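Skirkia Grid Mat Kit for Classroom Arms

Floor sheet and practice tasks for school robotics clubs using a two-finger gripper. The sheet has a light blue-green square grid with pale lines and goes down on any flat table. Supply your own cardboard box - plain brown is fine. Tasks cover approach, stop and return. Item 3631.

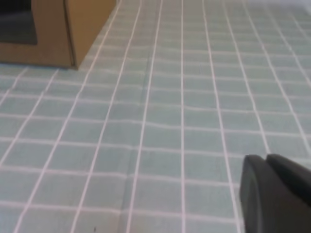

Cecilia Dramani writes that her club got through the first 2 tasks by October and would have liked a harder third one.

Task cards are sold separately, 35 to a pack. The Famton clip set fits this kit - the older Vaněk clips do not.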